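About Grarley

Grarley is a small language school for adults. We teach English and Portuguese in the evening, to people who work during the day. Rui Azevedo opened the school with one classroom and a borrowed whiteboard, and today we have 4 classrooms, a kitchen and a library of 597 books which students can take home.

Our groups are small. We do not accept more than eight persons in one course, so everybody has the time to speak and also to make mistakes. A course lasts 28 lessons. If you miss a lesson, you can join the same lesson in another group, only please write to us one day before.

Our teachers

Rui teaches Portuguese for beginners. Yoga Menon is responsible for the English courses and for the exam preparation. Endang Chin teaches writing: letters, applications, reports for work. Iida Jääskeläinen came to us as a student and now she leads the conversation evening on Monday, with coffee and usually some cake. All of us learned at least one language as adults, and we remember well how slow the first months are.

Courses for companies

We also go to workplaces. The teacher comes before or after the shift and uses the words which your people need — names of tools, safety rules, how to explain a problem on the telephone. Nestor Catacutan plans these courses and will visit you first, without cost, to hear what is necessary.

Prices and registration

One course costs 400 dollars, books included. It is possible to pay in two parts. New courses begin in October, and the placement talk takes twenty minutes. You do not need to prepare anything for it.

Please write to us or come by in the evening — the office is open until the last lesson ends. 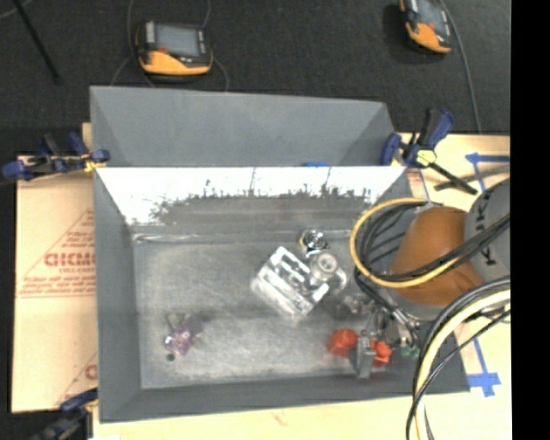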